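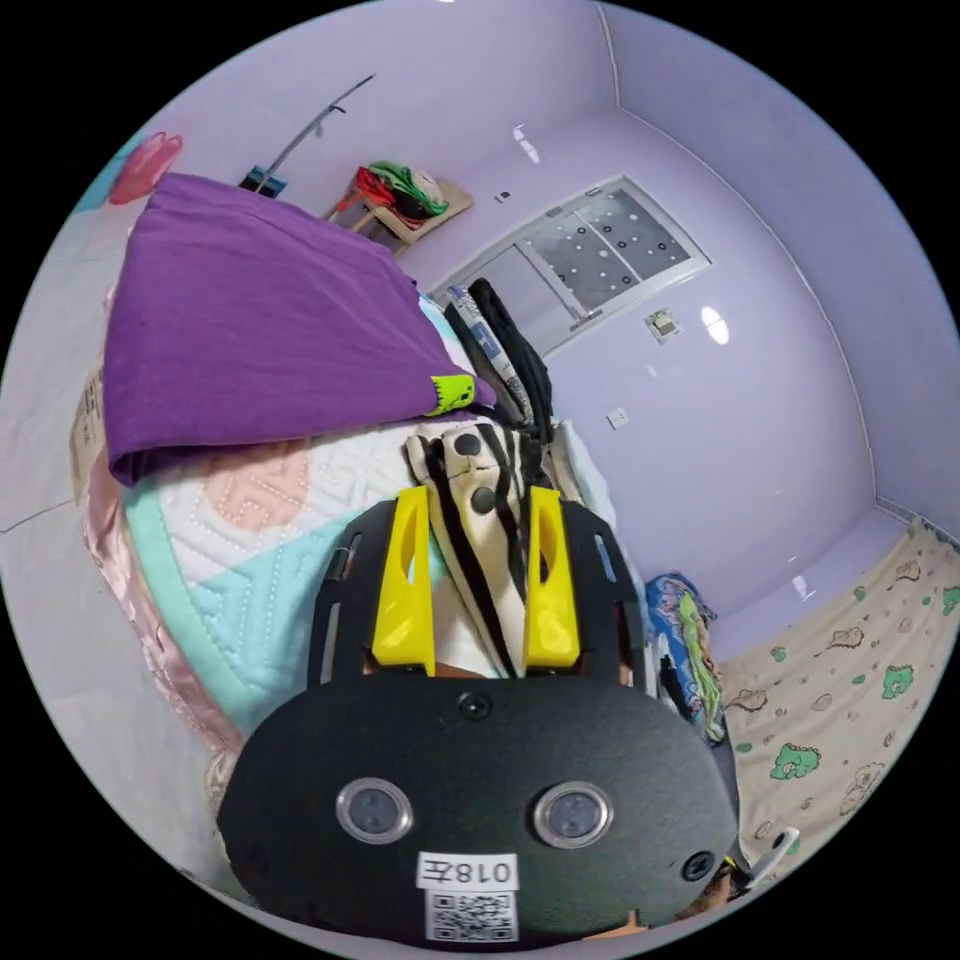

Storing a quilted mat and a thick blanket when there's no closet

Posted in Bedding & Linens by Rekha Kotian, 2023-07-14

I have a quilted bed mat with a satin edge and a heavy purple blanket that I only want out in the cold months. Right now the blanket is folded on the bed and gets moved to a chair every night. The room has no closet. I do have a cardboard box next to the bed that I could use, and there is room under the bed for something flat.

Can I put both of them in the cardboard box until December, or is that asking for trouble? Also, does the satin trim need anything special when it's washed? There's a pile of clothes to put away too, and a separate striped piece of fabric with a dark seam down the middle that looks like a zipper, and I would like to put everything in one place if I can.

Danica Vrabec
Cardboard is okay for a move but I wouldn't leave bedding in it for five months. It takes up damp from the floor and bugs like the glue. If the box is all you have, line it with an old cotton sheet and keep it off the floor.

Wash and dry everything first. The blanket needs longer than you think – the outside feels dry while the middle of the folds is still damp. I hang mine over two chairs for a full day after the dryer.

For the mat, cold water, gentle cycle, low spin. Satin trim snags easily, so put it in a mesh bag or a pillowcase tied shut. Don't iron the trim directly. Fold the mat with the trim on the inside and roll it if you can, because quilting that stays folded hard in one place gets a crease that is difficult to get out.

Keep the clothes separate. Zippers and studs press into soft things and can pull threads. Close any zipper, turn the piece inside out and put it in its own bag.

Ilango Mathew
vacuum bags. done

Carol Heywood
I'd be careful with vacuum bags for anything quilted. I left one flat for a whole winter and the filling never came all the way back. They were fine for a plain blanket.

I use a zip-up fabric bag under the bed, 15 cm high, and it holds one thick blanket and one mat if you fold them to the same width. Measure the gap under your bed before you buy, and check for a middle leg. Mine has one and the first bag had to go back.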